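Grindon Community Help
Home and Workshop > Play materials and small furniture

Choosing and preparing a wooden board for a shape-sorting activity

Posted by Prasanna Gazi
Thursday, three replies

I should be grateful for advice on the preparation of a wooden board for use as a flat working surface in a children's activity room. Our centre runs a weekly session in which small solid shapes (stars, cylinders and similar) are grouped by colour and then by form. At present this is done directly on the table tops, and the arrangement is unsatisfactory for two reasons. The tables are used for other purposes between sessions and have to be cleared each time, and the table surface is busy enough in appearance that younger children have some difficulty in picking out one shape from the next.

It has been proposed that we provide a plain board which can be laid on top of a table, used for the session and then put away upright in a cupboard. The cupboard will accept a board up to 600 mm in its longer dimension. We have a small budget of 50 pounds, which must cover the timber, any finish and whatever is needed to stop the board from moving.

I should like to know the following. Is a board made of several joined planks acceptable, or should we hold out for a single sheet? What finish is suitable where the pieces will be handled by children and wiped down after each session? Is there a recommended size of working area for two children seated side by side? Lastly, does the colour of the wood matter?

I have looked through the earlier threads in this section. The one on Kaker trays is helpful as regards storage but does not deal with finishes.

Carmela Cordero
Member, Play materials section

A joined board is entirely acceptable and in most cases is the better purchase at your budget. A single wide plank of solid timber is liable to cup as the humidity of the room changes, particularly where the heating is switched off at weekends. A board glued up from narrower planks will generally stay flatter. The point to check is the joint itself. Draw a fingernail across the seam in both directions. If the nail catches, the seam should be sanded until it does not, as a raised edge will tip a small upright piece and will also collect dirt.

On size, I would advise you not to use the full capacity of the cupboard. A board which fits exactly is awkward to withdraw and will soon have damaged corners. Allow at least 10 mm of clearance on each side. Two children can share a board of that length provided that the spare pieces are kept in a tray beside it and only the pieces in use are placed on the wood.

On finish, please observe the following.

Use a water-based clear varnish or a hard wax oil which is marked by its maker as suitable for toys. Check the wording on the tin, as the same range may contain products which are not so marked.

Apply thin coats and sand lightly between them with fine paper. Finish both faces and all four edges. A board sealed on one face only is more likely to bend.

Leave the board in a ventilated room for the full curing time stated on the tin, and not merely until it is dry to the touch.

Wipe down with a cloth which has been well wrung out. Standing water on a seam should be avoided.

A matt finish is preferable to gloss. Under ceiling lights a gloss surface produces reflections, and children will move their heads about in order to see past them.

As to colour, a pale wood is the usual choice and I would recommend it. Maple, birch and beech are all satisfactory. Strong greens and reds stand out clearly against a creamy surface with little figure in it, and the same pieces are noticeably harder to find on dark or heavily grained timber. Faint streaks and the occasional darker fleck are of no consequence.

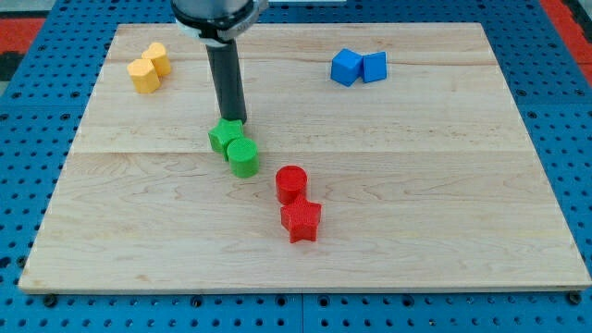

With regard to the pieces themselves, I would suggest that sessions begin with pairs. A star and a cylinder of the same colour are placed together, and the child is asked to find another pair which matches in form but differs in colour. This introduces both ideas at once without the need for a large number of pieces. Pieces of similar height are easier to compare, and an upright cylinder is easily lifted by a small hand.

Textured pieces give a better grip than polished ones, but the fine ridges hold dust and should be gone over with a soft brush at the end of each month.

Rusten_workshop

The previous reply covers the finish. I would add a note on movement, which the original post mentions and which has not been answered. Self-adhesive felt pads slide on most table tops and should not be used. Fit small rubber feet, one at each corner and set slightly in from the edge, or lay a sheet of non-slip drawer liner beneath the board and cut it a little smaller than the board so that it does not show.

Rubber feet will lift the board and leave a gap in which fingers and pieces may be trapped. For younger groups the liner is the more suitable option. It can be rolled up and stored with the board.

Please also round over the front edge and the corners. A sanding block is sufficient – no router is required.

Mészáros
New member

We bought ours as a shelf from the timber yard, cut to size. Plain, works well. Ask for offcuts first, they are sometimes very cheap. I did not varnish it and after one term it has marks from felt pens which do not come out.

Prasanna Gazi
Original poster

I am obliged to all who replied. We shall proceed with a joined board in a pale timber, finished matt on both faces, with drawer liner beneath. The point concerning clearance in the cupboard had not occurred to us, and the order has been amended accordingly. I will report on the condition of the seam when the board has been in use until October.

This thread has been marked as resolved. Further replies may be added by registered members.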